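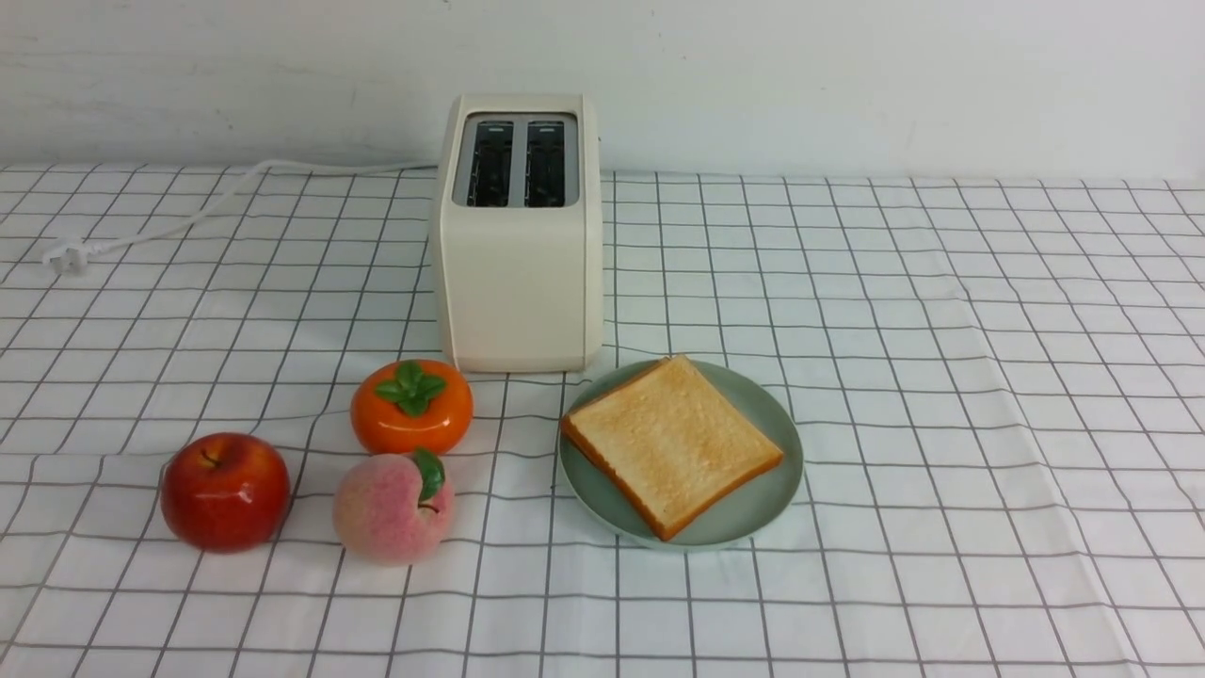 Trerdale, January 23, 2020

When I moved to this country I thought I knew what breakfast was. At home we ate it standing, bread and something on the bread, and then we ran for the bus. Now I live in a town where people ask each other on Monday what they had for breakfast on Sunday, and they wait for the answer.

I started to bake my own bread in December, when the bakery on Skotisen Street closed for repairs. My first loaf was so heavy that I used it to hold the kitchen door open for one afternoon. The second was better. By the fourth I understood that my oven is colder than it says, and that I must give it 20 minutes more than the recipe wants.

The recipe comes from an old cookbook I bought at the church sale. It has the year 1877 on the first page, but the paper is too white, so I believe it is a later printing. The book says to bake "until the loaf speaks hollow". I had to ask my neighbor what this means. You knock on the bottom with your finger and you listen. I knocked on three loaves before I could hear any difference, and I am still not sure about the rye.

The rye is my real problem. I buy the flour from Kinnunen, the small mill by the river, and it drinks a lot of water, much more than the flour from the supermarket. If I follow the book, the dough becomes like clay. If I add water until it looks nice, it spreads flat in the oven and I get something like a plate. Last week I tried to write down everything – the water, the salt, the hours on the shelf above the radiator – and on Saturday I had a loaf of 659 grams that I was happy to show to other people.

It was best on the second day, toasted, with butter and a little salt. On the first day rye is sticky inside and pulls at the knife. My grandmother kept it in a cloth until the next evening and we were not allowed to touch it. I thought she was strict.

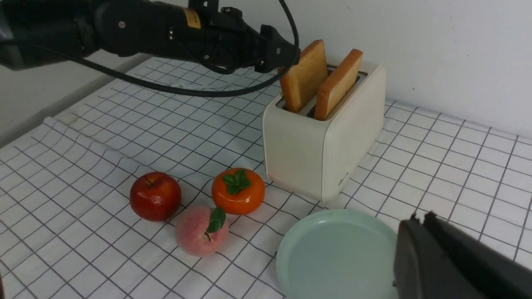

Glykeria Sarantis wrote to me after my last post that I should stop adding water at the beginning and put the last part in after the dough has rested for an hour. She also thinks that a radiator shelf is too warm for rye at night, and that this is why mine tastes sour at the edges. I answered that I like it sour. She answered that then I have no problem, but I should try it her way once.

So tonight the dough is in the hallway, under a towel, next to the boots. I will write again when I have cut it.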